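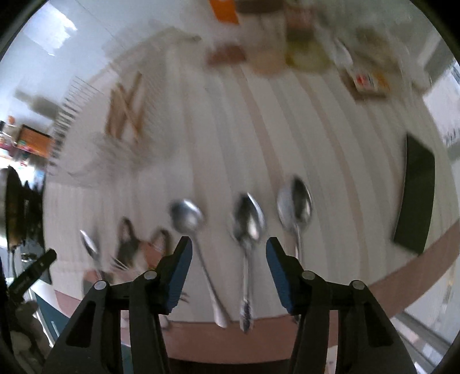 Ticket 976: Spoon grasps failing review on the striped tablecloth setup

Status: Closed, rule change adopted
Opened: Jun 4, 2022
Opened by: Booker Zamora
Handled by: Ramil Castillo
Site: Stinstead
Kit: hand-held gripper, Veltow pads (dark blue)
Rulebook: Haddad table handling rules, section on thin metal objects

Reported problem

Reviewers are sending back a lot of the spoon recordings from the long table. Of the last 40 I put in, 17 came back marked "contact not readable." Everything else from the same table is going through fine, jars included, and I love this table, so I'd like to keep it if we can! It has a striped cloth, shiny spoons, a fork or so, and a good busy far side. It looks like a table somebody eats at.

I'd like to know if this is a kit fault, a layout fault, or me.

Log

Entry 1, Ramil
Thanks Booker, this is a great one to dig into. Before we touch the layout, please run the kit check from the front of the rulebook in order. Pads seated, linkages moving freely on both sides, lens wiped, fingers meeting squarely when you squeeze. Don't adjust anything yet. Write down what you find first, even if it's nothing.

Entry 2, Booker
Done. Pads are both seated at the same angle. Linkages move freely. Lens was clean, I wiped it anyway and noted that I did. The fingers meet squarely. I closed them on a strip of paper and it came out of neither side when I tugged. No change in the next batch of spoons.

Entry 3, Ramil
Good, so the gripper is cleared and we can leave it alone. I watched the returned recordings next to the accepted ones and there's a pattern. You come in fast with the fingers open, everything smears, and you're already closing before the picture settles. With a jar it doesn't matter much, a jar is big and you can tell where it is through quite a bit of blur. A spoon handle is a thin bright line, and on this cloth it sits among other long lines going much the same way. By the time a reviewer can tell handle from stripe, the grasp is over.

The bowls are tricky too. One of them shows up half light and half dark, and the reviewer had marked the line between the halves as the edge of the spoon. I would have done the same.

Try this: come in at your normal speed, stop with the pads on either side of the handle, hold for 2 seconds, then close. Change nothing else.

Entry 4, Booker
Wow, night and day. I can pick out the handle myself now in playback, and the pattern at the end of the middle spoon's handle helps a lot once it's still. It does feel slow. I had to count under my breath for the first few and then it came naturally.

One thing still happens. When I go for a spoon that has others close by, a finger hides the handle of the next one along. Reviewer note says "which spoon?" and I can't blame them.

Entry 5, Ramil
Right, that's the part of the section I've been wanting to fix. The current wording says "objects should be reasonably spaced," and reasonable to whom? Here's what I'd propose, and please pull it apart:

a) Choose the target before you pick up the gripper, and say its name in the voice note ("leftmost large spoon"). Name it from where you're standing.

b) The target handle has to be visible between the open fingers at the hold. A neighbor can pass behind a finger. The target can't.

c) Overlaps among the neighbors are fine. Leave them! A fork lying across something else is exactly what we want in these recordings.

d) If you bump a neighbor on the way in, keep recording to the end and flag it. Don't back up and don't tidy.

e) Nothing gets cleared off the far side of the table between takes. If it was there for the first take it stays for the whole batch.

Entry 6, Booker
I tried all five across a full batch and they hold up. Comments:

On (a), I kept saying "the left one" and then moving to the other side of the table, where it becomes the right one. Could the rule say to keep the same standing spot for a batch?

On (b), it was harder than I expected with the right-hand spoon, which is a little farther off. I had to rotate my wrist instead of reaching. Worth a line in the rule, since a new person will reach.

On (e), I was guilty. I'd been straightening the little box in front of the bundle every time I walked by, purely out of habit.

Also a question. Should we swap the cloth for a plain one? It would make every spoon easier to see.

Entry 7, Ramil
Yes to the standing spot, it's in. Yes to the wrist line too, and I'll use your wording.

On the cloth, I'd keep it, and I feel pretty strongly about this one. The rulebook lets us change how we move and what we write down. It doesn't let us make the table easier so our numbers look better. If the stripes are hard for a reviewer they'll be hard for whatever gets trained on this, and those are the recordings worth having, as long as the grasp can be read. What you can do is log the cloth in the surface field. "Striped, off-white with pink and gray" is plenty. I checked and you'd left it blank — so had I, on my last two setups.

Entry 8, Booker
Surface field filled in for the whole set, going back to the first take. Sent the new batch to review at Triltow with the draft rules attached so they know what the hold is for and don't mark it as hesitation. They wrote back that the hold is easy to spot and they'd like it in the section for knives as well.

Entry 9, Ramil
Resolution: kit sound, layout unchanged, approach changed. The hold before closing, the named target, the fixed standing spot and the no-tidying rule go into the thin metal objects section from the June revision. The returned takes stay on file with their original marks. Please don't delete or re-label them, they're going to be very useful for training new reviewers.

Knives get a separate ticket. Lovely work on this, Booker. Closing.

Comments (4)

mp_gripfan
The hold has helped me with chopsticks too. Does the hold start when the hand stops or when the picture is sharp?

Ramil Castillo
When the hand stops. Good catch, I'll add that to the wording.

tess.l
Our team argued over "reasonably spaced" for a whole afternoon last month. So happy to see it go!

okonjo_r
Is there a version of rule (b) for ladles? The handle fits between the fingers but the bowl is so big it hides everything behind it.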